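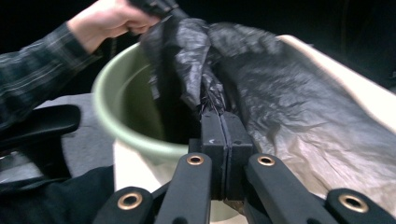
Black bag, green bucket.

Posted in March by Lilibeth Evangelista
Print | E-mail

I wrote to council about the crossing on Gridcombe Road, and they wrote back! The walk signal gives you 11 seconds to cross four lanes, and my neighbour Taras (new hip, still quicker than me) only ever makes it to the middle. So I sent a letter to the traffic branch and copied in the local police station, with 43 signatures from our end of the street. 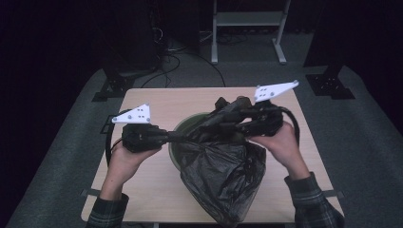 Bag and bin on the table.

A very patient officer named Svitlana Lytvynenko rang me at 8 am. She's asked for the timing to be checked, and she wants to hear from anyone who's had a near miss there. I'm so pleased! If that's you, please write in and quote item 273.

Print | E-mail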